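4.2 Objekterkennung in Momer einrichten 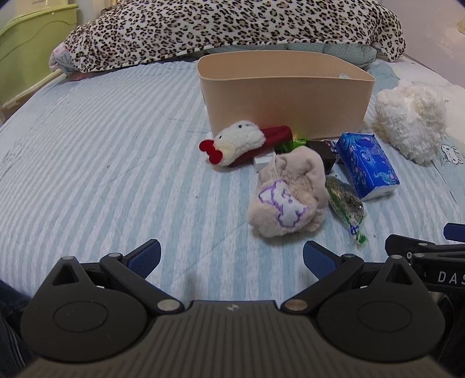
Abb. 7: Ansicht der Greiferkamera, Kiste und Kleinteile auf gestreifter Unterlage

1. Starten Sie Momer und öffnen Sie das Profil »Rendness«.
2. Stellen Sie die Erkennungsschwelle auf 85 %.
3. Markieren Sie den Rand der beigen Kiste als Ablagezone.
4. Setzen Sie den Mindestabstand zwischen zwei Griffpunkten auf 40 mm.

Hinweis: Durchsichtige Verpackungen liefern oft lückenhafte Masken - in diesem Fall den Filter 2 einschalten.

Achtung! Vor dem Speichern muss die Planung angehalten sein. Sonst erscheint Meldung 42, und die Zone wird verworfen.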